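Home | Essays | Field Notes | Letters | Subscribe

In Defense of the Boring Grocery Bag

Theano Koutsoukos told me on a Wednesday that her group had nearly 300 examples of packing and handling snack bags, and I'm afraid I laughed. I had pictured robots learning grander things! But I've come around, and I'd like to tell you why, if you'll bear with me.

A learning system knows what we show it. Show it one stiff box on one gray table and it will be very good at stiff boxes on gray tables (and not much help in anybody's kitchen). So I've grown fond of the fussy stuff, the string handles and crinkly packages and shiny surfaces that most of us stopped noticing when we were five.
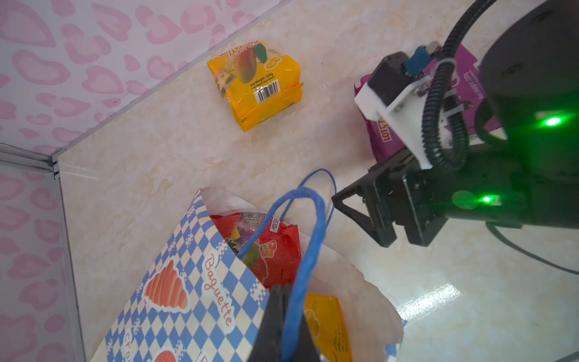 Gripper fingers on the string handle of a checkered paper bag.

My friend Vasco Neves thinks all this is slow and old-fashioned, and that simulation will do the job cheaper. He may be right about cheaper. I still haven't met a simulated bag that slumps the way a real one does, with the corn chips leaning on the purple bag and the gummies folded over at the top, and I'd rather a machine met that muddle early.

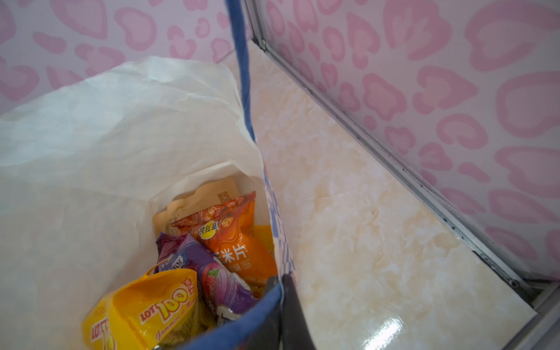

What I'd ask for

Keep the clumsy attempts, please, and label them as clumsy. Hiu-tung Shih threw out three whole afternoons of them at Brerkow and has regretted it ever since. And pay the people who do the gathering properly, by the hour, with decent chairs.

Related

The Trouble With Tidy Data
Albertina Arruda on Teaching Hands
Letters: Simulation or the Real Thing?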